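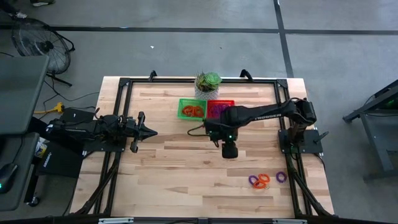

Workbench with two robot arms and black metal rails.

Energy and Commodity Markets
Handout 5: Why natural gas does not trade like oil
Instructor: Laine Priedītis

Read this before the March session. The problem at the end is due at the start of class.

1. Where we are

Last time we covered how crude oil is priced against a small number of benchmark grades. A buyer in Asia and a buyer in Europe pay slightly different prices for similar oil, but the gap stays small. If it grows, someone charters a tanker and closes it. Gas has never worked quite that way. For most of its history it moved through pipelines, and a pipeline goes to one place.

2. Pipelines and long contracts

A pipeline is expensive to build and useless for anything else. Before construction starts, the seller wants a promise that the buyer will keep buying, and the buyer wants a promise that gas will arrive. The usual answer is a contract of 20 years or more with two main parts.

Price formula. The gas price follows the price of oil products with a delay of several months. The idea dates from a time when a factory or household could choose between gas and heating oil.

Take-or-pay. The buyer pays for a minimum volume each year whether or not it takes delivery. This puts the volume risk on the buyer. The price risk stays mostly with the seller.

When oil falls sharply, a buyer under an oil-linked contract gets cheaper gas, but only after the delay. In the meantime it may be paying far more than the spot price. Most of the well-known contract disputes between producers and utilities began in such a period.

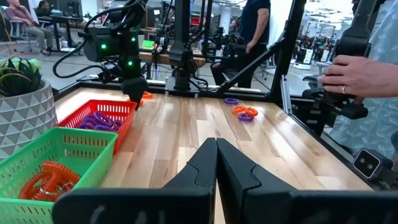
3. Liquefied gas

Cooling gas to about -160 C turns it into a liquid that can be loaded on a ship. The cargo can be sent anywhere with a receiving terminal, so a seller can respond to prices in more than one region. The costs are higher at both ends: a liquefaction plant at the export port, and storage and regasification at the import port. Some of the cargo also boils off during the trip.

Shipping ties regional prices together, but loosely. The gap between two regions can be as wide as the cost of moving gas between them, and wider when ships or terminals are full.

4. Case: Ritholm and Kuusk

We will use the same two companies for the rest of the unit. Ritholm is a gas producer with one export pipeline. Kuusk is a utility that buys from Ritholm under a take-or-pay contract. Kuusk also has a share in the Zerberg import terminal.

Contract volume: 3,464 units per year
Minimum take: 80 percent of contract volume
Zerberg capacity available to Kuusk: 1,000 units per year
Unused storage at the start of the year: 421 units

After a mild winter, spot gas is well below the contract price. Kuusk would like to replace as much contract gas as it can with spot cargoes. Ritholm depends on the contract for almost all of its revenue and refuses to change the formula.

5. Problem

Work out the minimum take in units. Then find how much contract gas Kuusk can drop without penalty, and check whether Zerberg can cover the difference. In a paragraph, say how the unused storage changes Kuusk's position if spot prices are expected to rise next winter.

Bring your figures on paper. We will start with Ritholm's side of the negotiation.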